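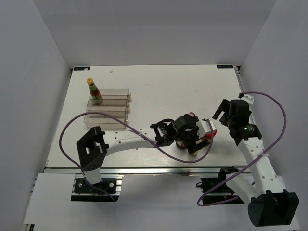 Posted by Nerkska_72 – Friday, September 27, 2019
Board: Home and Storage > Pantry and Dry Goods

Subject: Clear bins or the original bags?

Hello all. My wife and I moved to a smaller apartment in August and the kitchen has only one deep cupboard. I want to put flour, rice, lentils and oats into clear plastic bins, one in front of another. My mother-in-law is against it. She says that dry food must stay in the paper it was sold in, because plastic makes it smell. We buy rice in large bags, so this is not a small question for us. What do you do at home?

retamal
I did it six years ago and I would not go back. With clear sides I see when the oats are almost finished. Before, I was buying oats every week and we had four open bags.

Elsie Partington
I have to disagree a little. Clear bins are nice if your cupboard is shallow. In a deep one you see the first bin and you forget the others. I found lentils at the back of mine that were older than my son's school shoes. Put them side by side if you have the width.

retamal
Elsie, you can pull them out like drawers. Turn the short side to the front.

Elsie Partington
Only if they are not full of flour. Mine are heavy and my wrist is not so good.

fuvden
About the smell: your mother-in-law is partly right. New plastic can smell. Wash the bins with warm water and baking soda, leave them open for two days, then fill. And never pour new flour on top of old flour! Empty the bin, wipe it, dry it well. I had moths once and I threw away 20 packages of food. It was a sad evening.

Nerkska_72
Thank you, I did not think about moths. Do the bins need a lid with a rubber seal?

fuvden
For flour and oats, yes. For pasta in its own closed package I don't care.

stedier
I am the other opinion here. I keep everything in the bag, fold it twice, close it with a clothespin and stand the bags in an open box. It costs me nothing. The cooking time is printed on the bag too, and with bins you must write it on a label, and the label falls off in the first month.

retamal
Cut the piece with the cooking time from the bag and put it inside the bin. No label needed.

stedier
Then I have paper in my rice.

retamal
Put it against the side, with the text looking out. I never ate one yet.

Nerkska_72
I measured the cupboard now. It is 72 centimeters deep, so Elsie's problem will be my problem also. I think I will buy bins with a seal for the flour and the oats, and the rice will stay in its bag for now – my mother-in-law visits next weekend. Does anybody know if glass is better for lentils, or is it only heavier?

Elsie Partington
Only heavier, in my experience. But it does not keep any smell.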